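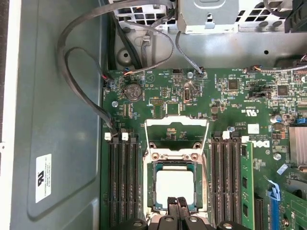 Tasta 基板作業向けハンドアイ制御ソフトウェア

こんにちは、Istonicoでソフトを書いている者です。製品ページの文章も自分で書けと言われたので、いつもの調子で書きます。仕様だけ知りたい方は下のほうへどうぞ!

Tastaは、手首カメラ付きのロボットアームでPCやサーバーの中身をいじるためのソフトです。メモリスロット、CPUソケット、ファンのコネクタ、コイン電池あたりを見つけて、グリッパーの指をどの角度でどこへ持っていくかを決めて、力を見ながら動かすところまで面倒を見ます。もともとはWernauの作業場で、メモリの抜き差しだけをやらせるつもりで書き始めたんですが、欲が出てだんだん大きくなりました(ソケットまわりの対応は最初の計画になかったので、メニューの並びがちょっと変です。そのうち直します)。

できること

・手首カメラの映像から部品の位置と向きを推定。処理は1フレーム56ミリ秒
・指先、リンク、ハウジングの形を丸ごと使った干渉チェック
・接触したあとの力制御と、引っかかったときの戻り動作
・基板のシルク文字の読み取り(スロット名と照合できます)
・学習済みの部品テンプレートが161種類

テンプレートにない部品は、何枚か撮って画面上で輪郭をなぞれば追加できます。なぞる作業は地味に楽しいです。私だけかもしれませんが。

認識:ラッチから探す
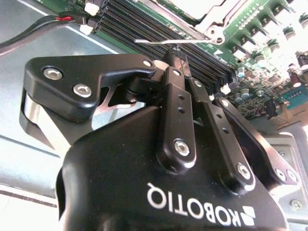 スロットの検出は、バージョンが上がるたびに書き直している部分です。黒いスロットが何本も並んでいると、溝の線がみんな同じに見えて、隣の一本と取り違えるのがいちばん怖いんですよね。それでTastaは、スロット本体より先に端の白いラッチを探します。光の当たり方がきつくて基板の右のほうが白っぽく飛んでいるような絵でも、左上の端に上下に並んだラッチと、指先のそばのラッチが拾えれば、その間にスロットの向きを仮置きできます。そこから溝の線を当てはめて、最後に本数を確認する流れです。確信度が足りないときは勝手に進まず、カメラを少し振って見直します。この「少し」の幅は設定で変えられるので、狭いケースの中では小さめにしておいてください。

露出は自動でもいけますが、私は固定派です。金属の板が視野に入ったとたんに基板が真っ暗になる、あれが苦手で……。固定にする場合は、先に露出テストの画面を開いて、暗い側と明るい側のヒストグラムが両方とも端に貼りついていないかを見てください。どうしても両立しない筐体には、二段露出モードがあります。処理が少し重くなるかわりに、影の中のラッチがかなり残ります。

シルク文字の読み取りは、位置合わせの保険としても使っています。基板の図面データがあるなら読み込ませておくと、読めた文字と図面を突き合わせて、いま何番のスロットの前にいるのかを画面に出してくれます。文字が逆さまでも斜めでも大丈夫。金属の縁の影に入っていると読み落とすことがあるので、読めた文字が二つ未満のときは警告を出すようにしました。
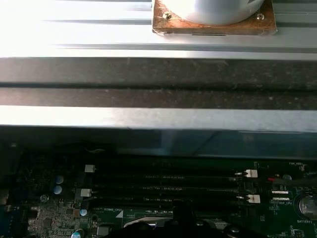
計画:指が入るかどうかを先に考える

経路の計画は二段構えです。まず大まかにケースの上から近づく経路を引き、次に基板の近くだけ細かく計算し直します。細かいほうの計算では、シャーシの壁や垂れているケーブルを「触ってはいけないもの」として膨らませておきます。膨らませる量は初期値で8ミリ。慣れてくると削りたくなる数字ですが、ケーブルは思ったより動くので、最初はそのままで回してみてください。

指の開き具合も計画に入っています。アダプティブグリッパーはリンクの動きで指先の軌道が弧を描くので、開閉の途中で隣の部品をこすることがあるんです。Tastaは開き始めから閉じ終わりまでの形を全部調べて、こすりそうなら手首を回した別の姿勢を出してきます。候補は一覧で見られて、3D表示で横からも眺められます(ここのぐりぐり回せる表示、作るのにすごく時間がかかったので、ぜひ触ってください!)。
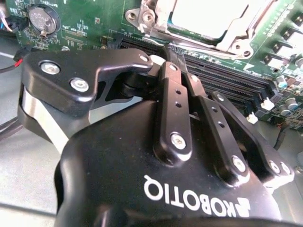
近くまで寄ると、今度は自分の手が邪魔になります。手首カメラの宿命ですね。Robotiqのような大きめのグリッパーだと黒いハウジングとリンクが画面の下側を三分の二ほど占めてしまって、見せてもらえる基板は残りの上のほうだけ。Tastaは関節角から手の形を計算して、その部分をマスクしてから認識に回すので、指のリンクをスロットと見間違えることがぐっと減りました。マスクで隠れた側は、見えている側から補います。右の端に白いラッチが二つ出ていて、四本のスロットの溝が斜めに追えていれば、指の下に入った部分もその延長で推定できます。CPUソケットの白く光った面は位置の基準に使わず、輪郭の金属枠だけを見る設定にしておくと安定します。

力制御

触ってからは映像より力覚の出番です。押し込みの上限、横ずれの上限、やり直しの回数を部品ごとに決められます。上限に届いたらその場で止まり、来た道を戻ってログを残します。ログには直前の映像と力の波形が一緒に入るので、あとから見比べるのが楽です。私は朝コーヒーを飲みながら前の晩のログを流し見しています。

Makoriとの連携

動作の手順そのものは、姉妹ソフトのMakoriで組みます。ブロックをつないでいく画面で、「近づく」「探す」「つまむ」「戻る」といった部品にTastaの機能を割り当てる形です。PythonのAPIもあるので、画面が苦手な方はそちらだけでも使えます。実は私もAPI派です。Makoriなしでも動きますが、手順の途中から再開する機能だけはMakori側にあるのでご注意を。

動作環境と入手方法

OS:Ubuntu(64ビット)
GPU:推奨。CPUだけでも動きますが、認識の待ち時間が長くなります
カメラ:手首取り付けのカラーカメラ。深度はあれば使います
力覚:手首の六軸センサー、またはアーム内蔵のもの
ライセンス:アーム1台につき一つ。オフラインでの認証もできます
試用:30日間、機能制限なし

試用版は問い合わせフォームから申し込めます。お使いのアームとグリッパーの型番、それから扱いたい基板の写真を一枚添えていただけると、最初の設定ファイルをこちらで作ってお送りします。土曜日に届いたものは週明けの返信になります。

キャリブレーション用のボードは印刷用データを同梱しています。印刷したあと必ず定規で一辺を測って、その値を設定画面に入れてください。プリンターの「用紙に合わせる」は切っておいてくださいね。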